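Mutstead Free-Roam Room: Questions we get a lot
Updated 9/5/24

What do I wear?
Sneakers and something light. Shorts are fine. The backpack gets warm after a while and so do you. No heels, no flip-flops.

Is the backpack heavy?
Heavier than a school bag, lighter than a hiking pack. Tighten the shoulder straps first, then the waist. If it slides around when you turn, come back and we'll redo it.

Can I keep my glasses on?
Mostly yes. Headset goes on front first, then pull the strap down over the back of your head. Really wide frames can be a squeeze, ask Ivana for the spacer.

How many people at once?
Up to 5 per session. Smaller groups welcome, same price per head.

Where do my things go?
Bags and jackets on the shelves by the wall. Please not on the chairs, and not on the floor, people can't see it once they have a headset on. Phones on silent. We don't have lockers yet, they were supposed to come in July.

Will I walk into something?
You get a warning grid when you're close to a wall or furniture. Stop, take a step back, carry on. Shuffle your feet a bit if you're near a cable. 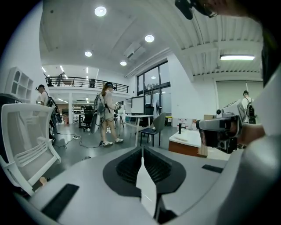

Same goes for other players. They show up as outlines, but give them an arm's length anyway. And no running, we do stop the session for that.

I feel sick, what now?
Say so out loud and stand still. Someone will come and take the headset off for you. Sit down, have some water. No shame in it, happens to regulars to.

Which games do you have?
Zustodel for first timers, Jalitz if you've played before. Roy is the scary one, 16 and up.

What does it cost?
Private booking of the whole room is 300 for the evening, including setup. Single tickets are on the booking page.

Can I move my booking?
Yes, up to the day before. Call the desk, extension 373, and ask for Fermín Escobar or Ivana Acuña. Email works but its slower. Have your booking name ready pls.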